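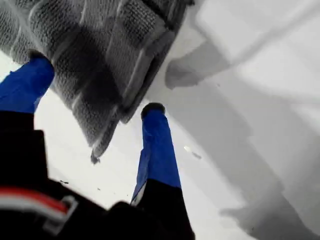

*Last changed: 2021-08-26*

# Towel line working group, minutes

Minutes by Ivana Durán, who was not consulted about this either. Present: day shift folding, night shift folding, dispatch, one person from Climen (supplier), and the site manager for the first half.

**1. Minutes of the May meeting**

Accepted, with one correction. The May minutes said the folding team "welcomed" the arms. Night shift asked for "were told about." Corrected.

**2. Where the trial stands**

Climen reported that the arms at Jatodholm are still on small gray pieces only. Hotel whites from the Zúñiga contract stay with people until further notice. The target for the trial is 200 pieces a shift. Day shift asked what a shift means for something that doesn't take lunch. Climen will write a definition.

Last week's log shows 517 attempts. The log does not separate an attempt from a fold, and dispatch would like it to, as dispatch is the one putting things in bags. Climen agreed to add a column.
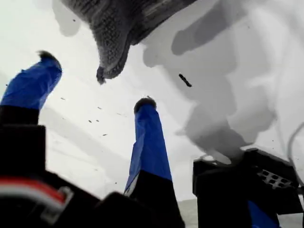

**3. Fingertips and tape**

Replacement parts are not in anyone's budget. Climen considers them consumables, and the site manager considers them part of the rental. Meanwhile the blue tape on the fingers is creased all the way up and the dark pads on the tips are fuzzy, so the question is going to settle itself unless somebody signs something. Day shift pointed out that when their own gloves wear out there is a form, and offered the form. Climen took a copy. The site manager will find out which account it goes to.

Lint was raised under the same item. Wiping down used to be done by whoever finished first, and with the arms nobody finishes first. Agreed for now: dispatch wipes at the start of each run, and this is to be counted as work and entered on the time sheet.

**4. Who does what**

Main item, longest discussion. Under the plan, two folders per shift become "cell attendants." The site manager confirmed that pay stays the same. Night shift asked whether the title comes with anything and was told it comes with training.

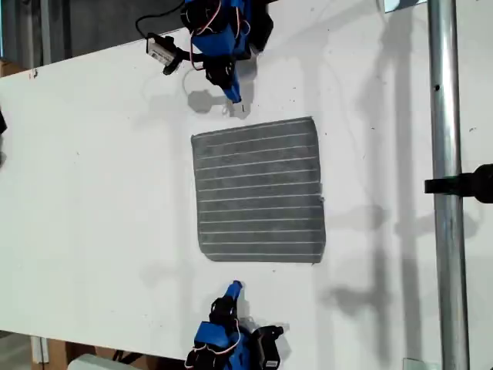
**5. Feeding the table**

Day shift's complaint is that attending the arms is mostly laying things out for them. Nobody on the floor has ever put a towel down that carefully for a colleague. The arms face each other across the white table, and the striped gray towel goes flat between them with the stripes running side to side, which a folder with any experience would regard as having done the hard part already. Climen said the laying out will be automated later. Asked when, Climen said later.

Day shift also wants the laying out shared between attendants, 50 pieces and then swap. No objections. To be tried from the next run.

**6. Banholm**

The Banholm site has asked to visit and see how we are managing. Agreed that they may come, and that they should talk to the folders before the manager's slides - night shift insisted on the order and it is recorded here at their request.

**7. Other business**

The radio in folding was moved to make room for the trial and has not come back. Site manager to locate it.

**Actions**

- Climen: definition of a shift, extra column in the log
- Site manager: account for tape and pads, radio
- Dispatch: wipe-down, entered on time sheets
- Ivana Durán: reply to Banholm, draft of attendant duties for comment

Next meeting when the log has its column.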